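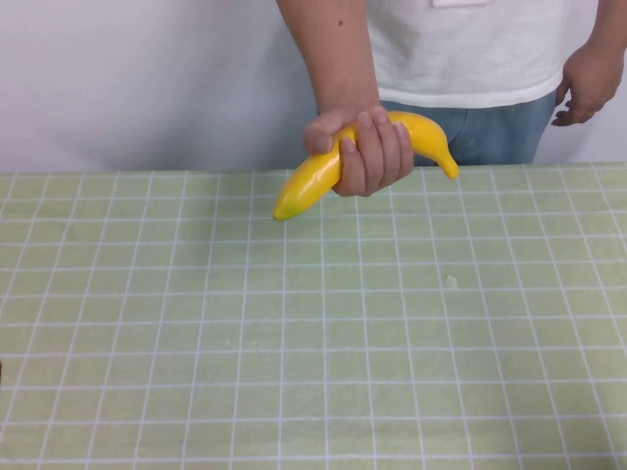 The Gosside Clothing Archive holds more than 600 everyday garments, and very few of them were expensive when they were new. The archive was established to preserve what people wore to work, to school and to the shops, a category that larger collections have often passed over. Evening gowns and uniforms survive in quantity because families put them away. A loose white T-shirt worn over faded blue jeans is so common a combination that it is seldom kept at all, and the clothes of an ordinary weekday are worn until they become cleaning rags.

Amber Cropper, the archive's keeper of textiles, regards this as a serious gap in the record. "We can tell a visitor what a bride wore in Javholm a century ago," she said. "We have far more trouble telling them what her brother put on to mend a fence."

Since September the archive has occupied two rooms on the upper floor of the former Wendt mill. The larger is given over to storage, with garments laid flat in shallow drawers and interleaved with unbuffered tissue. The smaller serves as a reading room, where members of the public may examine pieces by appointment. Each garment is accompanied by a record sheet giving its fiber, its construction, its repairs and, where possible, the name and occupation of the wearer.

Repairs receive particular attention. Marthinus Cele, who catalogs the denim, has recorded patches cut from flour sacks, knees darned in three colors of thread, and hems let down and taken up again as trousers passed between siblings. He considers a mended garment more valuable to the historian than a perfect one, and the acquisitions policy now states this preference in writing. 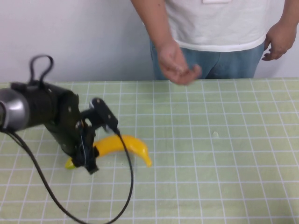
Pale green cutting mat with a printed grid.

Donations are accepted throughout the year, although storage is limited and the archive does not take duplicates. Donors are asked not to launder or iron items before bringing them in. Stains, creases and worn collars are all forms of evidence, and a hot wash can remove in an hour what a working life has left behind. Garments with a known history are given priority — even a short handwritten note is of use.

A display drawn from the collection will travel to the Prullby library next year. It will include work shirts, aprons, children's play clothes and a case devoted to pockets and what was found in them. Admission is free, and a printed guide will be available at the desk.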